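Pultis opens planning service for companies buying their first handling robots

GRUDINAU, April – Pultis, a supplier of automation equipment for small warehouses and repair shops, has started a planning service for companies that want to buy handling robots but do not yet know what to put in the budget. The service is offered from the company's office in Grudinau and its test room in Clukow.

The idea came from conversations with customers. Many of them received a price for a robot arm and took it as the price of the whole project. Later they had to add money for grippers, spare finger pads, tables, lighting and staff training. In several cases the order was delayed until the next budget year.

"The arm is the part that everybody asks about first," said Liudmyla Chornovol, who leads the planning service at Pultis. "We ask the customer to begin from the other side. Please show us the boxes, the bags and the small parts that your people take in their hands every day. After this we can speak about which equipment is necessary and which can wait."

Under the new service, a customer sends a set of its own containers and parts to Clukow. Pultis staff work through the set with a hand-held gripper and record which items are suitable for a simple two-finger tool and which need another solution. Boxes with lids and latches get special attention, as opening them is often a separate task from moving them and should have its own line in the budget.

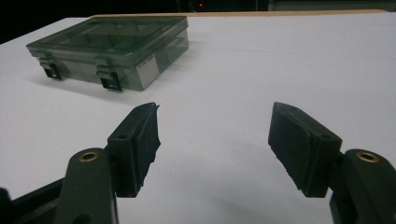

Hand-held gripper with two black finger pads and a tinted plastic storage box with snap latches.

The customer then receives a written equipment plan. It lists what to buy in the first year, what to buy later, and which items can be rented. It also names the parts that wear out, with a suggested quantity to keep in stock. The plan does not oblige the customer to order from Pultis, and it is written so that it can be sent to other suppliers for comparison.

The first customer to complete the program is Haddad, a distributor of sewing machine parts with a stock of about 800 different items. Haddad sent 111 of them to Clukow, together with the storage boxes in which they are kept. The work took eight weeks, including one week for corrections to the plan.

"We had a budget request ready for two robot arms," said Treasa Kinsella, operations manager at Haddad. "After the plan we changed it to one arm, two types of gripper and more hours for training. The total is a little lower, but for me it is more important that I can explain each line to our finance department."

Haddad will place its order in the second half of the year. Seven storage box types remain outside the first stage and will continue to be handled by staff. The company will decide on them when the first arm has been in daily use for one full season.

The planning service has a fixed price, which depends on the number of items sent. If the customer later orders equipment from Pultis, half of this price is taken off the invoice. Return shipping of the items is included.

Companies that are preparing their budgets for next year are asked to contact the Grudinau office before the end of summer, as places in the test room are limited. A checklist for choosing and packing the items is sent on request.

About Pultis
Pultis sells, rents and services handling equipment for small and medium-size companies. Its office is in Grudinau and its test room is in Clukow.

Press contact
Liudmyla Chornovol, Planning Service, Pultis, Grudinau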